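Stenley Robotics Room – Bench Cell Inspection, February
Cell 8, two-arm tabletop unit. Checklist rev. 20.

1. Enclosure walls secure, no gaps at corners – OK
2. Arms bolted at base, no play – OK
3. Emergency stop tested from both sides – OK
4. Cable slack checked through full reach – COMMENT

Comment on 4: Purple cables run from each gripper in a loop. Keep loops clear of the jaws. Re-tie if a loop touches the work surface at any pose.
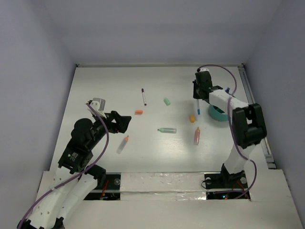
Cell 8 with markers and caps on the work surface, both arms over the table.

5. Wiring at platform cutouts covered – FAIL
6. Speed limit set for shared work – OK
7. Loose parts listed on job sheet – OK

Comment on 5: Red wires can be reached through the left cutout. Fit a cover before the next run. Part request 1018 sent to Rernley stores.

Recheck item 5 with power off and sign the sheet at the cell.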